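Setting the Home Pose in Grastora
Nov 27, 2025
By Anqi Hou

Now that both grippers are showing up in Grastora, the next job is to give the software a home pose it can trust. Take your time with this part — everything the tracker works out later is measured from it.

1. Open the Zhong panel and choose New Session.
2. Hold both grippers in front of your chest, with the square markers facing up toward the head camera.
3. Bring the tips together until they just meet, and hold still for 3 seconds.
4. Wait for both marker IDs to turn green in the panel, then press Save Home.
5. Move slowly through your work area and come back to the same pose. The panel shows the drift in millimeters.

Note: If the drift is more than 8 mm, go back to step 3 and save again. A second try usually settles it, and I still need one myself on plenty of mornings.

Caution: Please don't change the marker size setting once a session is open. Grastora will happily keep recording, but every distance will come out wrong.

Shiny floors can throw bright spots into the image, so if an ID flickers, lower the exposure a little before you blame the marker. The log keeps the last 1000 frames, plenty to look back through.

Related items
Installing Grastora on an Allmont workstation
Error 114: marker lost
Exporting sessions to Tistovthorpe
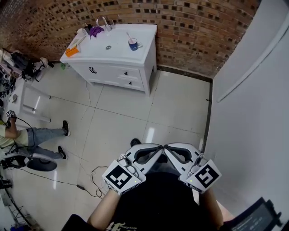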